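Notebook - deed matching, ownership study
12 March 2023

Picked up where the February pages stop. The county sent the corrected deed extract and it loads without errors now. It has 1,979 residential transfers in it after dropping the ones with no parcel number. The old extract had the sale date and the recording date swapped in part of the file, so anything computed from it before today should be thrown out. I moved the old tables to the archive folder and left a note there.

What we are trying to get at is still the same: how many homes in the Estenness area went to a company instead of a person, and how many of those companies lead back to the same owner. The first half is easy. The second half is most of the work.

Buyer name cleaning

Ran the name cleaner over the buyer column. It strips punctuation, evens out spacing and turns every spelling of LLC, L.L.C. and Limited Liability Company into one form. It also does trusts, but badly. "Trustee of the" at the front of a name comes out fine, "as trustee" at the end doesn't, and those records end up tagged as persons. I wrote a rule for it and tested it on a small batch. Looks right. Have not run it on the full file yet.

Of the 1,979 transfers, 1,735 matched a tax roll record on the first pass by parcel number. The ones left over are mostly condos, where the county gives the building one number on the deed and each unit its own number on the roll. Same trouble as last time. Matching on unit number plus street address should catch most of them, but the unit field is a mess (APT, UNIT, #, or nothing at all and the number stuck on the end of the street name).

Mailing addresses

Grouped company buyers by the mailing address for the tax bill. This works better than grouping by registered agent, where one agent can stand for any number of companies that have nothing to do with each other.

The biggest group is Hutel. Its name is on some deeds directly, and the same mailing suite turns up for companies named after the street the house is on. I read 30 of those deeds by hand. All 30 were signed by the same managing member, so I am comfortable treating them as one owner. Onis looked like a second group of the same kind, but its address is a mail service and the signatures don't agree with each other. Left Onis ungrouped for now. If anyone wants to merge it they should look at the state filings first.

Buenaventura is a different case. It is a builder, and the transfers are lots and finished houses moving between its own companies before they sell. Those are not purchases in the sense we care about. I flagged them as internal and they will drop out of the share calculation. They do have to stay in the raw table, or the chain of title breaks for the person who buys the house afterward.

Price field

A nominal price on the deed (zero, one dollar, ten dollars) means the transfer tax has to be used to back out the real one, and that only works when the tax was paid. Family transfers and transfers into one's own LLC are exempt. I think we should count an owner moving their own house into an LLC separately from a sale. It raises the company share a lot if left in, and it tells us nothing about outside buyers. The test I used: same surname on the seller side and in the LLC's filing, plus a nominal price. It will miss people who share no surname. Fine for a first cut.

Still to do

1. Run the trustee rule on the full file and compare person and trust totals before and after.

2. Pull a fresh random set of 40 company deeds and check the owner groups by hand. Don't reuse the Hutel ones, they were picked and not drawn.

3. Match condos on address and unit. Start with the buildings that have the most unmatched records. 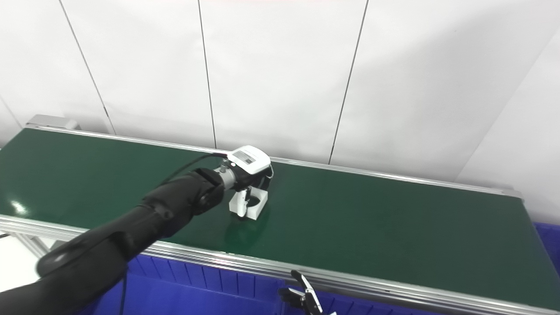 4. Ask the county whether the exemption code on the transfer tax form can be added to the extract. It is on the paper form and would settle most of the nominal price cases.

5. Redo the chart of company share by year. The version on the shared drive uses the swapped dates - don't send it to anyone.

6. Write down the grouping rules in one place. At the moment half are in the script comments and half are in these pages.

Left the condo match script open with the address part done and the unit part not started. Next session starts there.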